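Speaker notes: Grading, Slabbing and Other Ways to Fall Out With Your Customers
Collectors' fair, upstairs room, Mar 3, 2026
Simão Salgado

Keep to time. Ritu is on straight after with the restoration talk and she has a bell.

Opening. Say who I am. I sell back issues, mostly superhero, some horror, and one long box of romance comics that has come to every fair with me and gone home from every fair with me. Don't plug the romance box more than twice.

Ask for hands: who has ever bought a comic described as near mint? Keep your hand up if it was. Wait for the laugh. If there's no laugh, move on quickly to the Kanaujia story.

The Kanaujia story. In January I bought a collection from the old Kanaujia shop stock, 1494 comics, boxed by title and then, at some point, boxed again by someone who didn't believe in titles. The list said "all high grade". I went through the lot at my dining table over three weeks. By my own grading, 69 of them were what I'd call very fine or better. The rest were comics that had been read, which was once considered the purpose. Pause here. Someone always mutters.

Main point of the first half: a grade is an opinion with a number on it. Two honest people can look at the same spine and be a full grade apart. Two dishonest people will be further apart than that, depending on which of them is selling.

What I look at, and in what order:
Spine first. Ticks that break colour are worse than ticks that don't. Hold it at an angle to the light.
Then corners, all four, front and back. Dealers forget there's a back cover. Buyers don't.
Staples. Rust is rust. "Slight patina" is also rust.
Centrefold attached? Open it and check. Gently.
Coupons. Count the pages if you have to. I once sold a lovely clean Drelura number 13 with a neat rectangle missing from page nine, where a child had sent off for a whistle. Refunded in full. Never saw the whistle.
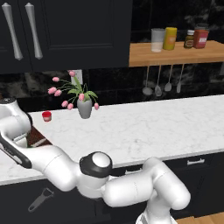 Page colour is the part where people start shouting, so slow down. White, off-white, cream, tan, brittle. Those are the words I use and I try to use them in the same order every time. The trouble is that you're judging paper against whatever happens to be under it. Put an off-white page on a white marble worktop with grey veins in it, like the kitchen one on the screen, and it goes cream in front of your eyes. Put it on something dark brown and the same page looks freshly printed. I've seen sellers photograph everything on dark wood and I draw my own conclusions. Use a plain sheet of white paper, the same sheet, under the same bulb. Boring, but so is arguing about tan by email.

Second half: slabs. For anyone new, a slab is a sealed plastic case with a label giving the grade. You can't read the comic any more. Some people find this restful.

When it's worth it: keys, first appearances, anything you expect to sell to a stranger for proper money. When it isn't: the Jeter reprint run, which I'm asked about at every fair. By the time you've paid for grading, post both ways and insurance, you've spent more than the comic will fetch, and you own a heavier comic.

Cases. I use Clulex sleeves for raw books and I've no complaint apart from the static. Change bags every few years. Boards too. A yellowed board is passing something on to your back cover, and it won't be good news.

Variant covers, if there's time. The ratio variant is a comic the shop gets one of for ordering 20 of another comic it can't sell. Somebody in the room will own several. Be kind. Mention that the price in the first fortnight is usually the best price it will ever see, and that I've got a drawer at home which proves it.

Descriptions when selling online. Photograph front and back. List every fault, including the one you're hoping won't show. Say "see photos" only after you've said what's in them. Leave out RARE unless it is, and leave out L@@K altogether, it isn't 2003.

Likely questions:
Pressing: yes, it's common; yes, tell the buyer if you know. Colour touch: that's restoration, send them to Ritu.
"What's my collection worth?" Less than the guide, more than I'll offer. Say it with a smile.
"Would you buy my romance comics?" No.

Finish by pointing at the table by the stairs. Long boxes underneath, ask before lifting. Romance box is half price after three o'clock. Take the water glass back down.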